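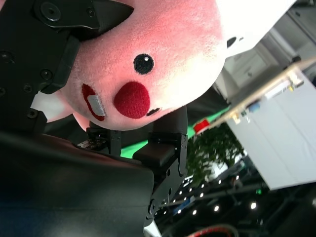 Breveo Pearce

Courses > Robot Learning Lab > Handouts > Week 3: Collecting demos

Search this course Go

Week 3 notes — collecting demonstrations

Read before your lab slot. Typed these up fast, tell me if something is wrong.

What we want: short recordings of a person driving the arm through a task, start to finish. Camera near the gripper, joint positions, finger opening, all saved together. One recording = one episode.

Last year's set from the Jenddale lab: 3,049 episodes kept, 493 thrown out. Most of the thrown out ones were operator problems — late start, long pause in the middle, stop button hit before the release.

Soft things first. Plush toys are forgiving, you can squeeze too hard and nothing cracks. But they fold. The fingers close, the fabric gives, and the part you were aiming at has moved. So the finger opening number alone does not tell you if you have a good grip. Look at the picture too. Pink toy at the top of this page: one finger pressing in from above, the other supporting underneath, pad toward the toy. Round black eye and red nose still showing.

Also the toy can fill most of the wrist view once its held. Whatever the model needs to know about the drop spot, it may have to get before the grasp or from the second camera. Think about that when you pick your inputs.

Per episode:
- home the arm, fingers open
- move the toy somewhere new, turn it too
- start recording, THEN move
- grasp, lift, carry, release
- stop recording, label it right away

Labels: success, fail, or junk. Fail is a real try that missed. Keep fails. Junk is a bad recording. Do not mix these up, it took us most of July to sort out the old Lisik set.

Don't clean up the backgound between episodes. Clutter is fine, tilted views are fine. If every episode has the same backdrop the model may lean on it.

Each pair owes 61 episodes. Split the driving evenly — two people grasp differently and we want both.

Speed: slow and smooth. If you miss, back off and try again in the same episode, corrections are useful to learn from.

Upload before 5 pm on your lab day. Folder name is your pair number.

Related handouts
Week 2: Driving the arm by hand
Week 3: Label sheet
Week 4: Training on your own episodes
Jenddale lab rules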